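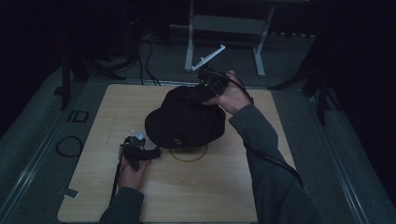 Thijs Claeys reckons I should have taken the money and kept quiet. He left a comment under my last post saying that a bonus is a present from the casino, that presents come with strings, and that anyone who clicks "I accept" without reading the strings has only themselves to blame. Fair enough, Thijs, and thank you for reading! But I did read them, twice, and I still think Clendeck got it wrong.

For those who missed the first part: I play small online poker tournaments, mostly in the evening once the washing-up is done, and back in October I had the best night of my life. It was a Clendeck event with 828 entries and a buy-in I'd normally spend on a takeaway. I came second. My share was £2,229, and I walked up and down the hall for a good ten minutes before I could sit down again (the neighbours must have wondered).

Then I tried to withdraw it.

The first email said my account was "under review". The second said I'd entered using a bonus ticket, and that winnings from bonus tickets had to be played through before they could be paid out. Now, I did have a bonus ticket. I'd been given it for signing up, and it was still sitting there unused in my account, which I pointed out, with a screenshot. I'd paid for my seat with my own deposit. You can see it leaving my balance at 7.40pm.

The third email didn't mention the ticket at all. It wanted proof of address. I sent a council tax bill and they turned it down because my middle name wasn't on it. I sent a bank statement and that was fine, and then everything went silent for 28 days.

I'll admit I was not at my best during those weeks. I played a couple of evenings on Tondby to take my mind off it, and played terribly — calling with any old rubbish, getting cross with strangers. My lowest point was finishing 107th in a field that wasn't a great deal bigger than that, after shoving all in with jack-four because I was typing an email to customer services in the other window. I don't recommend it.

What got things moving was a formal complaint. I'd been using the live chat, which is friendly and quick and completely useless, as each person starts from scratch and promises to pass it on. The complaints address was tucked away at the bottom of the terms page. I wrote one side of A4, in date order, with no swearing (three drafts to get there), and attached everything again. I had an answer in under a week. They said the bonus flag had been put on my account "in error" and that the full amount would be released.

And it was! It arrived on a wet morning while I was waiting for the kettle.

So where I disagree with Thijs is on who has to do the checking. If I'd broken a rule, they could have kept the lot and I'd have had a sulk and moved on. I hadn't, and it was still me who had to dig out the records, to show them something their own system already knew. A newer player might well have given up at the second email, or played the money through as told and lost half of it along the way.

A couple of you asked what I do differently now. I turn down every sign-up bonus, even the ones that look harmless. I take a screenshot of the lobby when I register, and another of my balance afterwards. I also got my documents checked before playing a single hand on the new site, with my middle name on everything.

As for the winnings, most of it has gone on the boiler, sadly. I kept a bit back for a live tournament in the spring, my first in four years, and I'm already nervous about handling real chips in front of people. I used to knock my stack over at least once a night.

Thijs, if you're coming too, the first coffee's on me — no strings.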